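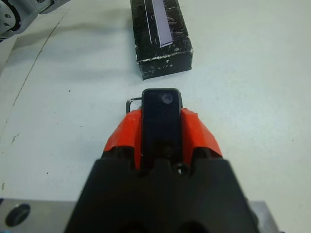
Trovusel Room Blocks

Conference hotel offers in tabular form, version 2

Each row is one room block held by a hotel for the attendees of one meeting. The table has 676 rows from 216 meetings in 39 cities. Rates are copied as printed in the offer, with tax kept in its own column.

Files

blocks.csv – one row per block
meetings.csv – one row per meeting, joined on meeting_id
venues.csv – hotel and hall details

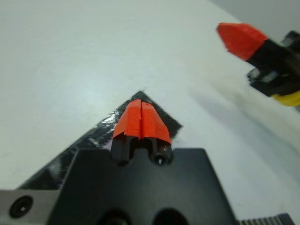
Fields that need care

rate_night is in the currency of the offer. Nothing has been converted. If an offer gives one price for single and double rooms, the row is stored once and occupancy is set to "both".

cutoff is the last month in which the block rate applied. An offer that says "until the end of May" is stored as 05. Blank means the offer gave no limit.
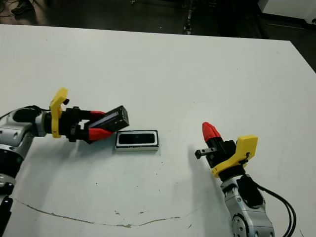

The venues file also covers exhibit space, taken from the same offers. The field table_top takes the values bare, skirted or unknown. A large white top with no cloth over it, like the one between the two arms, is coded bare. Table size is left blank unless the offer states it in feet or meters.

Known problems

Breakfast is recorded unevenly. Rows from the Rarier import treat a missing breakfast note as "no"; all other rows leave it blank. Filter on source before comparing.

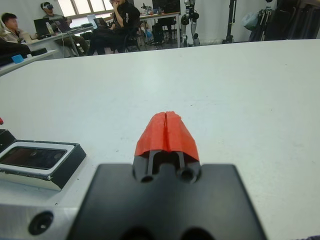
Jemis Okonkwo

Corrections go in the issue tracker, one block per issue, with block_id in the title. Please quote the line of the offer that differs from the table. Changes to column names wait for the next numbered version – fixes to single values are merged as they come in.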